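Trurkora Tabletop Arm Kit: Installation and Operation Guide
Document 2611, revised Jun 2, 2020
Section 4: Setting Up the Pick-and-Place Exercise

4.1 Purpose

This section covers the placement exercise supplied with the kit. The arm picks up one item from the table and sets it down inside an open container. Complete Section 3 (Mounting and Homing) first. The exercise uses both camera inputs: the wrist camera on the arm and the overhead camera on the Wumlow stand.

Banana and basket on the table, wrist camera first, then the overhead camera.

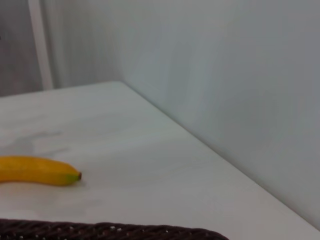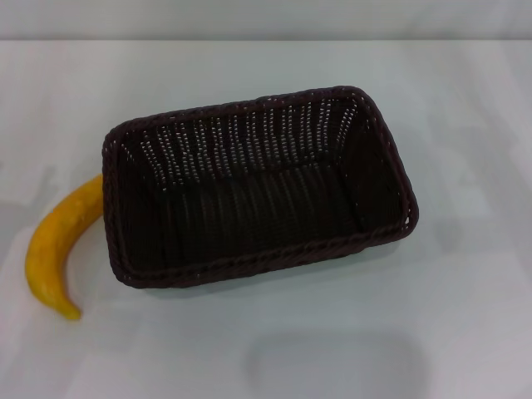 4.2 Parts required

Arm with two-finger gripper, homed and unloaded
Wrist camera and short cable
Overhead camera and Wumlow stand
Basket or other open container with a rigid rim
One item to be picked
Flilumance lamp panel, if room lighting is uneven
Microfiber cloth

NOTE: Containers and items other than those listed in the parts catalog may be used. The container must be open at the top and must not fold when pressed lightly at the rim. The item must weigh less than 300 grams.

4.3 Preparing the table

1. Clear the work area. Remove tools, cables, cups, and packaging.

2. Wipe the surface with the microfiber cloth. Do not use solvent or polish. A glossy film produces reflections that the detector may mark as objects.

3. Check that the table does not rock. If it does, adjust the feet before continuing. Do not place folded paper under a foot; it compresses over time and the homing position will drift.

4. Confirm that the arm base clamp is tight. Turn the clamp screw by hand until it stops, then one quarter turn with the supplied wrench.

CAUTION: Do not overtighten the clamp. Damage to the tabletop is not covered by the warranty.

4.4 Lighting

1. Close blinds or curtains on any window that puts direct sun on the table.

2. Switch on the room lights and open the Lighting page in the control software.

3. Read the Evenness value. A value of 20 or lower is acceptable. If the value is higher, place the Flilumance panel on the side of the table opposite the main light source and read the value again.

4. Select Lock Exposure. Both cameras will hold their present settings until the software is closed or the lock is released.

NOTE: Soft shadows do not need to be removed. The detector ignores a shadow whose edge is blurred. Hard shadows from a single bare bulb will cause false detections.

5. If anyone will be standing near the table during the run, have that person take up position before exposure is locked. A dark coat close to the table can change the reading.

4.5 Placing the container

1. Set the container within the reach circle shown on the Layout page. Its long side may be turned to any angle the exercise allows. The default tolerance is wide, and exact alignment is not required.

2. Check the overhead view. The entire rim must be visible. If any part of the rim is missing, move the container or raise the stand. The software will refuse to start without a closed rim outline.

3. Select Teach Container. The software draws a green outline on the rim. Accept the outline if it follows the rim on all sides. If it follows the inside floor instead, select Retry.

NOTE: Open-weave containers let light from the table show through in small points. Set Texture Filter to High for these. With the filter at Low, the points may be read as separate small objects, and the Objects counter will show a large and changing number.

4. For containers darker than the table, leave Contrast at Auto. For white containers on a white table, place a colored mat under the container.

4.6 Placing the item

1. Place the item on the table outside the container.

2. Select Teach Item and wait for the outline to settle.

3. If the item is curved, choose Curved under Grip Planning. The gripper will then close at the thickest part of the body and keep away from the ends. Gripping a curved item near one end causes it to swing during the lift.

4. An item may touch the outside of the container. In this case choose Side Approach. The arm will draw the item away from the wall before lifting. Side Approach is slower and should be left off when the item stands clear.

CAUTION: Do not use Side Approach with glass or thin ceramic containers.

4.7 Checking the wrist view

1. Move the arm to Look position from the Jog page. Keep hands out of the reach circle while it moves.

2. Open the wrist view. At least one end of the item must be in view. It is normal for the rest of the item, and most of the container, to fall outside the picture at this height.

3. If no end is visible, jog the wrist toward the item in small steps until one appears, then select Save Look Position.

4. Check focus. Slight softness near the corners is acceptable. If the whole view is soft, clean the lens and repeat step 2. If it remains soft, see Section 7.2.

4.8 Running the exercise

1. Set Speed to Slow for the first run.

2. Keep one hand near the stop button. Select Start.

3. Watch the first lift. If the item slips, press Stop, return the item to the table by hand, and raise Grip Force one step. Do not raise it by more than one step between runs.

4. When the first run finishes without a fault, Speed may be set to Normal.

5. To record a series, enter the number of runs under Repeat. The maximum is 100. The item must be taken out of the container by hand between runs, and the software waits for the Ready button each time.

WARNING: The arm can restart without delay when Ready is pressed. Withdraw hands from the reach circle before pressing it.

4.9 Fault messages

RIM OPEN: The container outline is incomplete. Repeat 4.5.

ITEM LOST: The item left the wrist view before the grip closed. Repeat 4.7, steps 2 and 3.

LIGHT CHANGED: Lighting has moved outside the locked range. Release the lock and repeat 4.4.

GRIP EMPTY: The fingers closed without contact. Check that the finger pads are seated. Worn pads can be ordered under the Ateş pad set; both pads must be replaced together.

Corrections to this section should be addressed to Ilham Chong, Technical Publications, with the document number and the step concerned. The next revision is planned for September.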